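An Afternoon at the Hoekstra Open Day

I only heard about the Hoekstra workshop open day from a neighbor, and I'm so glad I went!

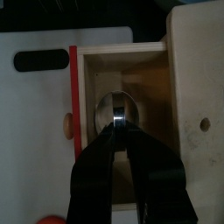

The place sits at the far end of Stutville, past the rail bridge, and I walked right by the door before somebody waved me in. They make boxes and small storage pieces, and the whole building smells like fresh-cut wood (I could have stood in the entry for an hour).

I'm a sucker for plywood. Leave the edges bare and you get those thin stripes running along the rim, and pale wood next to a bit of bright red is just about my favorite thing to look at. Seija Kallio, who showed us through, let us poke our hands into every compartment we liked and didn't rush anyone. She said a box should be nice to reach into — a small thing, but I've been testing my kitchen drawers ever since.

Then there was the metal. Round, silver, polished enough to throw the light back at you! I asked far too many questions about polishing and got good answers to most of them.

Coffee was upstairs, along with a very fine plum cake. I stayed about 2 hours and missed the sanding demo completely, so that's first on my list for next time. Parking is tight, but the bus from Seltitz stops 200 yards from the gate.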